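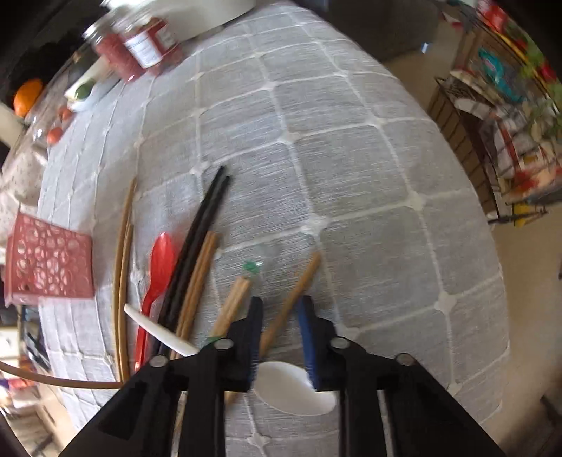

Student Project Reports, Volume 4, page 20

Comparing two finger pads on a hand-held parallel gripper for cutlery pick-up

Summary

Two ribbed finger pad compounds were compared on the Utgate hand-held gripper using thin household utensils on a cloth-covered table. The softer pad, Disetti, gave fewer drops on round sticks. The harder pad, Morgan, was easier to slide under flat handles. We recommend the softer pad for chopsticks and a changed pad edge for spoons.

1. Background

The Utgate is carried in one hand and closed with a trigger. Its two jaws stay parallel through the full travel. Earlier project groups used it on cups and boxes, where pad choice made little difference. Chopsticks and plastic spoons are harder. They sit low, they roll or tip when touched off centre, and the contact area is small.

2. Setup

Trials were run on an ordinary table with a textured light gray cloth. Black and light wooden chopsticks, a red plastic spoon and a white plastic spoon were laid out loosely, some close together and at similar angles. A small glass bottle with a green cap was left lying among them as an obstacle. Other household items stayed at the side of the table, as we wanted the camera view to be cluttered.

Jaw position and video were recorded by the Binodus logger. The logger stores 1,000 samples per trial, and trials longer than its buffer were thrown out and repeated. Lighting was the normal room lighting.

3. Method

Each trial began with the jaws fully open above the table. The operator lowered the gripper, closed on one utensil, lifted it to elbow height and held it until the logger beeped. A drop before the beep was scored as a failure. A utensil that turned in the jaws but stayed held was scored as a slip. Pads were swapped after every 20 trials and wiped with a dry cloth. In total we logged nearly 2,000 trials, with both compounds tested on every utensil.

4. Results

On wooden chopsticks the Disetti pad dropped less often than the Morgan pad. Most Morgan failures happened when the stick lay across the ribs at a shallow angle and rolled out during the lift. The black chopsticks showed the same pattern with more slips.

On spoons the order was reversed. The soft pad dragged on the cloth and bunched it up before the tips reached the handle. Gripping at the bowl worked with both compounds, although the spoon usually hung at an angle.

5. Limits

All trials were done by the same operator, whose technique improved during February. The early Morgan results are probably a little low for that reason. Trigger force was not measured. Only one cloth was used, and a bare tabletop may change the spoon results.

6. Further work

Fit a force sensor behind one pad. Cut a chamfer on the lower edge of the Disetti pad and repeat the spoon trials.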